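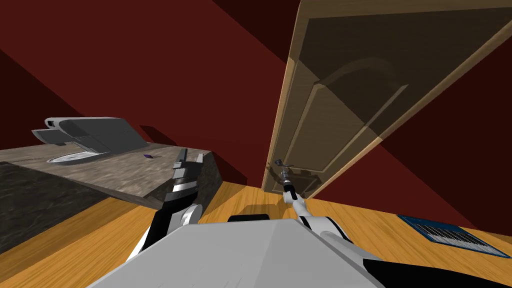

Reading time: 2 minutes

Billora suspends door-opening routine on Dunar household robot

Billora has suspended the door-opening routine on its Dunar two-armed household robot after a fault in the force-limiting software was confirmed in simulation. The suspension applies to all 39 units in the home trial and will stay in place until a corrected release has passed an independent check by the test house Nusgate.

The fault concerns lever handles. When the right gripper makes contact with a lever, the controller should cap the downward force at 30 newtons and release if the handle does not turn. Under certain conditions the cap was not applied. If the left arm was given a new target at the same moment, the limit reverted to the higher value used for lifting, and the arm continued to press until the motion timed out.

Two trial households reported the behaviour in December. In both cases a handle was bent and the robot came to rest in its normal safe stop. No injuries were reported. Billora has paid for the repairs and has written to every household in the trial.

Engineers reproduced the fault in the company's simulated kitchen, which has a panelled wooden door, a stone-look counter and a timber floor. The overview camera and the gripper cameras were logged together with joint torque and commanded force, so that each contact with the handle could be matched to the limit in effect at the time. The fault did not appear when the left arm was parked before the right arm began its approach.

A second, less serious problem was found during the same work. After losing track of a handle, the arm could continue its approach on the last known position for up to two seconds. With the gripper open and close to the door, that is long enough for a finger to strike a panel or the door edge. The corrected release will stop the arm as soon as the handle position is no longer confirmed.

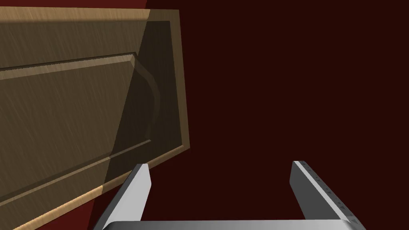 Nusgate said in its preliminary findings that the original test plan had exercised each arm separately and "did not include a case in which both arms received commands within the same control cycle", and it recommended that such cases be made mandatory before any further contact task is released. Billora has accepted the recommendation in full.

The corrected software, Lưu, holds the force limit in the joint controller of the arm making contact, where a command to the other arm cannot change it. It also adds a check of the active limit before first contact - if the check fails, the arm backs away and the robot asks for help. Lưu is now running against the complete set of simulated door tasks, including approaches from poor angles and approaches in which the handle is out of view.

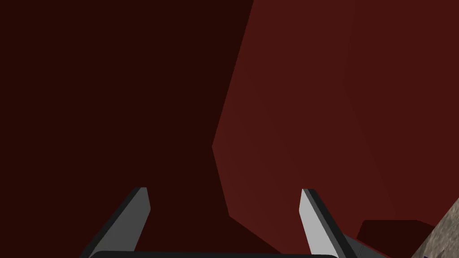 Gripper camera view, simulated kitchen, with the fingers open.

Households in the trial do not need to take any action. The routine was disabled remotely and will show as unavailable in the task menu. Other functions, including clearing plates from a counter, are not affected. Doors on the robot's usual route should be left open if it is expected to move between rooms. Any unit that attempts to operate a handle should be stopped with the red button on the body and reported to Billora support.

Billora will publish the Nusgate report when it is complete. No date has been set for restoring the routine.

Media enquiries: Billora communications office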